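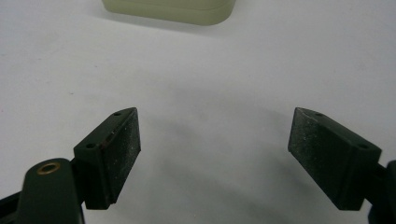
The library catalog in Dekthorpe ran on the same software for 19 years. When the vendor stopped issuing updates, the town had 1,006 local history records sitting in a format that no other system could read.

Bernadette Courtois took on the job of moving them. She had built two small websites before, one for a choir and one for her brother's garage, and had never written an import script. Her first attempt, in July, dropped every accent and merged the parish maps with the school photographs.

She started over with Nirano, a free cataloging package, and wrote a converter that handled one record type at a time. Dates were the worst part. Some cards said "before the flood" and nothing else — she kept the wording and added a separate field for sorting.

The new catalog has been online for two months. Searches cover the full text of each record, and residents can send corrections through a form. Courtois reads those in the evening, usually after eight, and makes the changes herself.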